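Verkard Support Portal
Ticket status: Closed
Category: Label printing / Spool and templates
Product: Cultusa Label Server
Reported by: Ilgın Yüksel, Sfakianakis receiving dept.
Assigned to: Fasil Derese
Priority: Normal, raised to High

Summary
Labels print correctly up to a point in a long batch, then the barcode no longer matches the human-readable line under it. No error on the printer panel and none in the server console.

Initial report (Ilgın Yüksel)
We print shelf labels in batches of 1000 from a CSV export. The first part of the batch is fine. Past a certain row the text under the barcode is right but the barcode scans as the item from an earlier row. Reprinting the same row on its own gives a good label. We have swapped the ribbon and cleaned the head. Same result on both printers in receiving, so I don't think it is hardware. Started in March, after the server update.

Fasil Derese, 9:40 am
Thanks. Please send the following:
- the CSV used for the last bad batch
- the template file
- the spool log with verbose logging turned on (Settings, Logging, Level 3, then restart the spool service)
- the row number of the first bad label, if you have it

Please do not clear the queue before exporting the log. Clearing the queue also removes the job records.

Ilgın Yüksel, 10:25 am
Files attached. First bad label is row 65. I went back through the previous batch and it was row 65 there too. The item numbers in the two files are completely different.

Fasil Derese, 11:10 am
Same row with different data rules out a bad character in the CSV. I ran your file against your template on a test server with a virtual printer and got clean output for all 1000 rows. The log from your site shows this at the point of failure:

cache: barcode objects 64/64
cache: slot reuse, key=NULL
render: text object ok
render: barcode object ok (cached)

The renderer keeps finished barcode images in a cache with 64 slots. When the cache is full it should drop the oldest image and draw a new one. On your server it picks up an old slot and treats the image as current. The text line is never cached, which explains why it stays correct.

The key should be the value of the field the barcode is bound to. A NULL key means the renderer could not work out which field that is. Can you open the template, click the barcode and tell me what is shown under Data Source?

Ilgın Yüksel, 11:35 am
It says "Linked object: Text3". The text line is bound to ITEM_NO. The template was built by Wemach when they set up the shelving and we have only ever changed the logo.
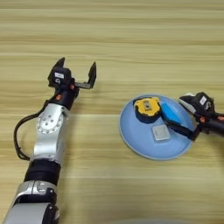
Fasil Derese, 1:05 pm
That accounts for it. The barcode takes its value from another object on the label and has no field of its own. Older server versions followed the link before building the cache key. The current version builds the key first. With a linked object the key is empty, every barcode has the same empty key, and the fault shows up as soon as slots are reused. My test server had caching turned off, so I did not see it.

I have now turned caching on and can reproduce it with your template. Row 65 is bad every time.

Workaround A (no template change):
1. Stop the spool service.
2. Open spool.ini and set BarcodeCache=0.
3. Start the service.
Long batches will print more slowly.

Workaround B (preferred):
1. Open the template and select the barcode.
2. Change Data Source from Linked object to Database field.
3. Choose ITEM_NO.
4. Save under a new name and point the job at the new file.

Use one or the other. Labels already printed from row 65 onward in any batch since the update should be treated as suspect and scanned against the text line.

Ilgın Yüksel, 2:50 pm
Did B on the shelf template. Printed the full batch and scanned rows 60 to 80 plus the last page. All match. There are 6 other templates from the same supplier. Do they all need it?

Fasil Derese, 3:15 pm
Any template where a barcode shows "Linked object" needs it. Templates used only for single labels will not hit the limit in practice, but I would change them as well so they can be used for batches later. If you would like to keep the originals, set BarcodeCache=0 until all of them are converted.

Ilgın Yüksel, 4:30 pm
Four were linked, two were already on the field. All four changed and tested. Receiving is rescanning the older shelf labels and reprinting the wrong ones. OK to close.

Resolution
Cause: empty cache key for barcodes bound to a linked object.
Fix at site: barcodes rebound to the database field.
Product defect: passed to development with the template, CSV and log attached. No release assigned yet.
Related setting: BarcodeCache in spool.ini, left at default.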